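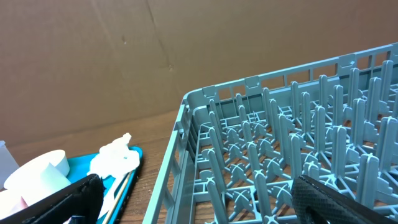

Gollora Dish League

The Gollora Dish League is a student robotics competition in which teams program a robot arm to clear a tabletop and put things where they belong. I've been hanging around it since its second season, first as a competitor and now as the person who keeps this wiki going, so if the tone is a bit loose for an encyclopedia, that's me (edits welcome!).

Overview

Teams get one arm, one two-finger gripper and one small camera mounted at the wrist. There's no overhead camera, which surprises every new team, and it changes how you think about the whole problem. Once the fingers move in close they block a good part of your own view, so you learn pretty fast to look first and reach second. A typical table has a dish rack with upright pegs, a shallow tray and an assortment of small stuff on the tray. Paper towels and cloths are allowed and everybody hates them, me included, as they never crumple the same way twice.

History

The league grew out of an after-school club in Flolgate that had bought a used arm and didn't know what to do with it. The first event had four teams and ran in a cafeteria. The next year the Karabulut workshop let the club use its back hall, and schools from Lavar started coming over on the bus. The sixth season opened on 2023-02-11 with 16 teams, which was the most we'd had, and the finals were held that May.

Format

A match is scored out of 3000 points. Up to 2000 of those come from the objects themselves, meaning picked up cleanly and left in the right spot. The rest is for not knocking anything over, finishing early and the notebook. Please don't skip the notebook! My team did in our first year and we dropped from third to ninth on that alone.

Dish racks are the part people ask me about most. The pegs are thin and they crowd together visually when the camera comes in low, so the far rows are much harder to tell apart than the near ones. Open lattice floors are a pain too, with the table showing through the gaps. My old team handled it by finding a corner of the rack first and working out the rows from there, and I still think that's the easiest way to start.

Thin sticks such as skewers or chopsticks count as bonus objects. They roll, they hide under cloth, and a gripper with smooth fingers will just squirt them across the table (ask me how I know). Most teams now use fingers with some kind of texture on the face.

Practice tables

Plenty of clubs practice with a big piece of cardboard standing behind the table. It's cheap and it keeps people walking past out of the camera's view. Light-colored racks show up nicely against brown, and a bright tray helps as well.

Eligibility

Students up to age 17 can enter, in teams of three to six. Mixed-school teams are fine as long as one school signs the form.

See also

Flolgate Robotics Club
Lavar Schools Open
Gripper finger designs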